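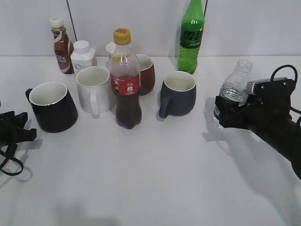
オレスティス・カラヤニスさんは、キャップを外してラベルをはがすところまでは何とかなるが、はがしたラベルを入れる袋が別になると台所に置き場所がない、と話した。ゼクデール町が来年度から予定している飲料容器の分別変更について、町民センターで12月14日に開かれた説明会での発言である。会場では同じように、袋の数と置き場所についての質問が続いた。

町の説明によると、変更の対象は家庭から出る飲料用のペットボトル、それ以外のプラスチック製飲料ボトル、びん、缶の4種類。現在はペットボトルとその他のプラスチック製ボトルを同じ袋に入れて出すことができるが、新しい区分では別々に出すことになる。キャップとラベルは本体から外し、「プラスチック類」の袋に入れる。びんと缶の出し方はほぼ現行のままで、びんの色分けは収集後に処理場で行う。

町が区分を改める直接の理由は、処理を委託しているウェイクテックス社との契約が来年3月末で切れることにある。新しい契約では、ペットボトルに他の素材の容器が混じっていた場合、袋単位で引き取りを断られることがある。これまでは処理場の手選別で取り除いており、その費用は委託料に含まれていた。町環境課は、手選別をそのまま続ける形の見積もりも取ったが、委託料の上がり幅が大きく、予算に収まらなかったとしている。

混入の実態については、町が8月に抜き取り調査を行っている。町内の集積所から集めた603袋を開けて中身を調べたところ、キャップが付いたままのボトル、ラベルが残ったボトル、飲み残しのあるボトルが目立った。飲み残しは甘い飲料や乳飲料に多く、夏場は虫が寄る原因にもなっていた。調べた袋のうち57袋には、洗剤やシャンプーなど飲料以外の容器が入っていた。

環境課の担当者は説明会で、飲料以外の容器を入れてしまう人の多くは、透明で形が似ているために区別がつかないのではないかと述べた。見分ける方法として案内しているのは、容器の側面や底にある識別表示である。三角形の中に数字の1が入り、下に「PET」と書かれていればペットボトルの袋に入れる。表示がないもの、「プラ」の表示だけのものは、飲み物が入っていた容器であっても別の袋になる。

会場からは、表示がラベルに印刷されている商品もあり、ラベルをはがした後では確かめようがないという指摘があった。担当者は、はがす前に確認してほしいと答えた。ラベルが全体を覆っている商品では、ミシン目に沿ってはがす前に表示を探すことになる。文字が小さくて読めないという声には、町の窓口で代表的な商品の一覧表を配ることを検討すると回答した。

白い不透明なボトルの扱いについても質問が出た。乳酸菌飲料などに使われる小型の容器は、ペットではない素材のものが多い。現在は一緒に出せるが、来年度からは「プラスチック類」に入る。ただし小さい容器は洗いにくく、中身が底に残りやすい。町は、水を入れて2回ほど振ってすすげば足りるとしており、洗剤を使う必要はないという。

小型のボトルに入ったコーヒー飲料について尋ねた参加者もいた。ミルク入りの製品は乾くと内側に跡が残るが、うっすらと色が付いている程度であれば問題ない。においが取れないもの、かびが生えたものは可燃ごみに出す。この点は現在の区分と変わらない。

収集日も一部変わる。ペットボトルは月2回のまま据え置き、「プラスチック類」は現在の月2回から毎週に増やす。カラヤニスさんが取り上げたラベルの袋は、この「プラスチック類」の袋と共用できるため、新たに専用の袋を用意する必要はないというのが町の回答だった。カラヤニスさんは、それなら配布資料の図も1つの袋にまとめて描いてほしいと求めた。資料の図では、ラベルとキャップの袋が、食品トレーなどの袋とは別のもののように並んでいた。環境課は、全戸に配る冊子の印刷までに図を描き直すとしている。

指定袋の価格は変えない。手元に残っている現行のペットボトル用の袋は、新しい区分でもペットボトルに限ってそのまま使える。「プラスチック類」用の袋には小さいサイズを加える。一人暮らしの世帯から、今の袋は大きすぎていっぱいになるまでににおいが出るという要望が以前から寄せられていた。新しいサイズの袋は、来年3月から町内の商店で販売を始める。

店頭での回収も広がる。飲料卸のラプティスは、町内の取引先の商店に置いている回収箱を増やし、キャップとボトルを分けて入れられる形のものに順次取り換える。回収箱の対象はペットボトルのみで、びんと缶は受け付けない。箱の中身はラプティスの配送車が商品を届けた帰りに引き取り、町の収集とは別の経路で処理に回る。

回収箱をめぐっては、置き場所を提供している商店から、家庭ごみを入れられて困っているとの相談が町に寄せられていた。川沿いの商店では、夜のうちに箱の横へ袋ごと置いていかれることが続き、店を閉めている間は箱を中にしまうようにしたという。ラプティスは新しい箱の投入口を丸く小さくし、袋のままでは入らないようにする。横に置かれた袋については、商店から連絡があれば町が引き取る。

役場と町民センターでは、分別の変更に合わせて会議での飲み物の出し方も見直す。町の会議では出席者に小型のペットボトルを配ることが多く、飲み残しの処理が職員の仕事になっていた。来年度からは、少人数の会議では給湯室のマグカップを使い、お茶や水をポットで出すことを原則にする。議会の会期中と屋外の行事は対象から外した。マグカップは既にあるものを使い、新しくは購入しない。

町民センターの貸し部屋を使う団体にも、同じカップを貸し出す。使い終わったら洗って棚に戻すことが条件で、貸出料は取らない。割れた場合は受付に申し出れば弁償の必要はない。説明会では、洗い場が狭く、行事が重なる日には列ができるのではないかとの質問があり、センター側は、湯沸かし室の流しも使えるようにすると答えた。自分の水筒やカップの持ち込みは、これまで通り認められる。

事業所から出る容器は、家庭の収集の対象にならない。飲食店や事務所は、それぞれ契約している業者の区分に従うことになる。町内の事業所の収集を手がけるガステレックス社は、来年度も現在の区分を続ける方針を町に伝えている。このため、店舗と住居が同じ建物にある場合、店のごみと家のごみで出し方が違ってくる。商店主の一人は、同じ銘柄のお茶でも店で飲んだか2階で飲んだかで入れる袋が変わるのは分かりにくい、と述べた。環境課は、同社と区分をそろえる話し合いを続けているが、来年度の開始には間に合わない見通しだと説明した。

集合住宅については、管理会社を通じて案内を送る。ごみ置き場の看板は町が無償で取り換え、英語とギリシャ語の表記を加える。看板の設置場所がない建物には、扉に貼るシールを渡す。戸建て地域の集積所では、3月中に看板の取り換えを終える予定になっている。

開始から3か月は移行期間とし、分け方が違っている袋も原則として収集する。その場合は袋に黄色い札を付け、どこが違っていたかを後から確かめられるよう、集積所の看板にも同じ内容を掲示する。移行期間が過ぎた後は、札を付けて袋を残す。残された袋は、出した人が持ち帰って分け直し、次の収集日に出すことになる。札の文面は決まっておらず、説明会では、名前や部屋番号を書くようなことはしないでほしいという意見が出た。町は、袋を開けて出した人を調べることは考えていないとしている。

高齢の世帯からの質問も多かった。握力が弱くキャップを開けられない場合はどうするかという問いには、キャップが付いたままでも中身が空であれば、戸別収集の対象世帯に限って受け取ると回答があった。戸別収集は、介護認定を受けている人や、障害のために集積所まで運ぶことが難しい人が申し込める。申し込みは電話でもできるが、最初の1回は職員が訪問して置き場所を確認する。

キャップの下に残る輪は、外さなくてよい。無理に切ろうとして手をけがしたという報告が過去にあり、町は冊子の中で、輪は残したまま出すよう明記する。ボトルはつぶして出すことが望ましいが、つぶさなくても収集する。つぶすときは横に平たくし、縦には縮めない。縦に縮めたものは処理場の機械で詰まることがある。

ストローや紙パックに関する質問もあったが、今回の変更には含まれていない。紙パックは従来通り、開いて乾かし、役場の入り口にある箱か古紙の収集に出す。内側が銀色のものは可燃ごみとなる。使い捨てのプラスチックカップは飲料容器ではなく「プラスチック類」の扱いで、ふたも同じ袋に入れてよい。割れたマグカップや湯飲みは、来年度も不燃ごみの日に紙で包んで出す。

費用の面では、分別の変更に伴う冊子の印刷、看板の取り換え、移行期間中の札の作成などを来年度の予算案に盛り込む。冊子は全戸に配るほか、転入者用と窓口用に2,000部を余分に刷る。予算案は3月の町議会に出される。町議の一部からは、収集回数が増えることで車両の費用がどれだけ増えるのか、内訳を示すよう求める声が出ている。環境課は、「プラスチック類」の収集を毎週にする一方、可燃ごみの量が減ると見込んでいるが、減る量の試算はまだ公表していない。

説明会は同じ内容で、年明けに町内の各地区でも開く。会場は小学校の体育館、北地区の集会所、港の旧税関の建物などで、申し込みは要らない。町民センターでの説明会には空席もあったが、時間内に質問が終わらず、残った分は紙で受け付けた。質問と回答は、役場の掲示板と次号の広報に載せる。

新しい区分での収集は来年4月の最初の収集日から始まる。問い合わせは環境課の窓口まで。年末年始の期間は電話の受け付けを休む。年内最後のペットボトルの収集日は地区によって異なり、配布済みのカレンダーに記載されている。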